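Gelterholm Support
Ticket: Quote for second two-arm unit, floor tidying
Status: Waiting for customer
Opened: 5 Sep 2021

Customer wrote:

Hello. We have one two-arm unit from you since April and we use it for picking up small litter in living rooms. Now I must prepare the budget for a second unit and I have some trouble with the quote. The quote says 3,000 for the arm pair, and then 1,799 for "gripper set, mixed". I do not understand if the set is necessary for our work or if it is only recommended. Our objects are light: cans, paper, small plastic parts. The arms work over a small bin with a bag inside.

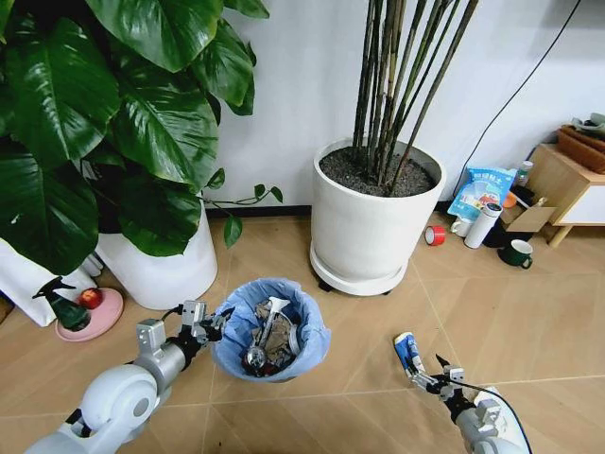 My second question is about the bin. In your planning sheet the bin is a hard one from Buretti, without a bag. We would like to keep our own bins, because the bag is easier for the people who empty it. Does this change the price of the setup visit?

Support wrote:

Thank you for the details. The mixed set is optional. For cans and paper you can order the standard fingers, which are already in the 3,000. Your own bin is fine, but please fold the bag well over the rim, so that a finger does not catch it. The setup visit stays the same. Which floors do you have in the rooms? The Dollov base has a different wheel kit for carpet.

Customer wrote:

We have tiles, and we have wood with a piece of gray carpet. Tissue and foil are the most difficult for us, more than the cans. With foil the gripper often closes too early and we must repeat. 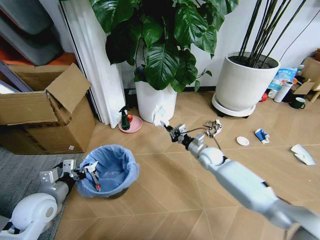

So please make the quote in two versions, one with the standard fingers and one with soft finger pads. My limit for this year is 2,000 above the arm pair, and the wheel kit must fit inside it. If pads and wheel kit together are more, I will move the pads to the next budget.

Support wrote:

Soft pads are 100 per pair and you need two pairs. They fit also on your first unit. For the wheel kit I have asked Meredith, our parts warehouse, and I wait for the price. For the foil, please try first a slower closing speed in the grip settings, it costs nothing. I will attach both versions when I have the answer.

Customer wrote:

Good, I will try the slower speed. Please leave the ticket open.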